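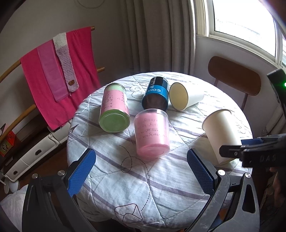
Re: [vanlow-users] Cylinders on their sides: do the cloth demos help or hurt?

From: Gwion Gronow
Date: 10 June 2021

Hello everyone,

Sorry for the slow answer, and thank you to whoever at the Drullden end asked this, as it gave me a good excuse to go back through our notes with a pot of tea.

Quoting the part I'm replying to:

> We've been training a grasp policy on the Vanlow recordings and it
> does nicely on anything standing up. As soon as a cup or a tin is
> lying down it goes in at the wrong angle, usually along the axis
> instead of across it. Did you see the same? And is it worth our
> keeping the recordings made on patterned tablecloths, or should we
> filter them out? Our tidy-minded colleague wants a plain table only.

Yes, we saw exactly the same, and for a good while we blamed the wrong thing! Our first batch was 1000 demonstrations with the hand-held gripper, nearly all of them on a bare desk with the objects upright, and the policy learned (quite reasonably, poor thing) that a cylinder is something you approach from the side with the fingers level. Paper cups were the worst. They taper, so even when the fingers came in across the middle the cup tended to squirm forward out of the pads.

What we changed was the mixture. The second batch has 776 demonstrations on the round table with the quilted cloth, using jars, a can and white paper cups, with plenty of them tipped over. We set them down at whatever angle they fell, and asked people to open the fingers wide and turn the wrist before closing in, even when that felt slow. The clear jars have pink paper inside with algebra on it, so there is writing at odd angles behind clear plastic, and I'm rather fond of those as a test. A policy that has learned to look for a plain coloured blob gets into trouble with them very quickly.

Now, the cloth. Please do keep it! I trained the same model twice with the same settings, once with the tablecloth recordings left out and once with them in, and tried both on tipped objects on a plain desk, 18 tries each. The one without managed seven. The one with managed 13. I know that is a small test, and it muddles two things together, as most of the tipped objects are in the cloth recordings to begin with. Rees has promised to lend me a desk for a fairer comparison, with upright objects on the cloth and tipped ones on bare wood, and I'll post that when it's done.

One thing I would filter for is the moment of closing. In over 60 of ours the fingers shut before they were properly either side of the object, and the person then shuffled it into place. It works for a human hand and the policy copies it dreadfully. The Bukico script finds most of them if you ask it for any closing that starts while the tool is still moving sideways.

If you'd like our split, the list is in the usual folder under "tipped". Do tell me which wrist angle convention you're using before you merge, though, as ours was changed part way through.

All the best, and good luck with the cups,

Gwion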